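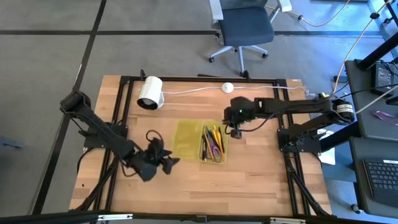 Old houses are supposed to be the ones where heat pumps fail. Ask in any pub and you will hear that they only work in new builds with thick insulation and heating under every floor. The street at the top of Rirthorpe is a fair place to test the idea, as hardly anything there is new. The houses have been added to and knocked through for generations, so a single wall may hold stone, brick and block side by side, much as a butcher-block tabletop is made up of strips, honey next to tan. Working out how much heat gets through a wall like that takes patience, and the patience has to come before anyone orders a pump.

Seven households on the street have now given up their gas boilers. They did not plan it together. Songül Güler was first, when her boiler failed in January and the quote for a new one made her look at what else the money would buy. She spent two nights with a borrowed fan heater and then rang Honorari, a small heating firm with an office over the bakery.

"I was told I would be cold," she says. "The neighbours said it, my brother said it. The man who serviced the old boiler said it twice."

Liviu Crăciun runs Honorari and did the survey himself. He went through the house room by room, measuring windows and outside walls, and came out with a heat loss well below the size of the boiler being taken away. He says this is normal. Boilers in Britain are often fitted far too large, partly to fill a hot water cylinder or run a shower, and people take the number on the casing as the amount of heat their home needs.

What changed in Güler's house was mostly the radiators. A heat pump is happiest sending out water a good deal cooler than a boiler does, so each radiator needs more surface to give out the same warmth. She kept the ones upstairs. In the front room and kitchen she had bigger ones put in, along with a length of wider pipe under the hall floor. The loft was topped up. The walls were left alone.

The running costs are harder to pin down. Electricity costs more per unit than gas, and a heat pump has to make up the gap by turning each unit of electricity into several units of heat. A well set up system can do it. A poor one may not, and the difference is often in the controls. Corina Buzatu, two doors down, had higher bills than she expected through her first winter. Her heating was being switched on and off like a boiler, in short hot bursts, morning and evening. Once it was left to run low and steady, with the flow temperature following the weather outside, the bills came down.

"It never feels like it's doing anything," Buzatu says. "The radiators are just a bit warm. You have to stop touching them."
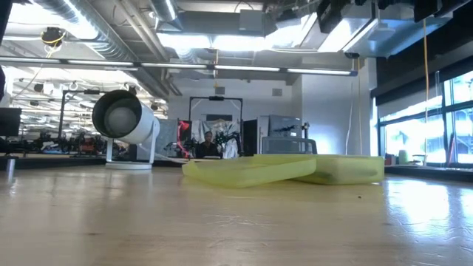

White spotlight and two translucent yellow-green plastic pieces on a wooden tabletop

Noise is the other thing people ask about. The outdoor units on the street sit in back yards, and on a Thursday morning in frost they could be heard from the lane as a low hum, quieter than the extractor at the chip shop. Nelu Pană works nights and sleeps in the day with his window open. He objected when next door's unit was first proposed and asked for it to be moved to the far wall. It was, at the cost of a longer run of pipe, and he has since had one of his own.

Not every house has been simple. Hiwot Derese paid 1000 pounds to have her electricity supply and fuse board sorted out before any heating work could begin, and then waited for a date. Her cylinder has taken the cupboard where the coats used to go — she still minds about that. She would do it again, she says, but she would ask about the cupboard first.

Crăciun has turned work down on the street as well. One house had damp in the back wall and a gutter that had been leaking into it for years, and he told the owner to spend the money there and ring him afterwards. The gutter has been replaced. The wall is still drying out, and he expects to go back and measure up once the plaster is done.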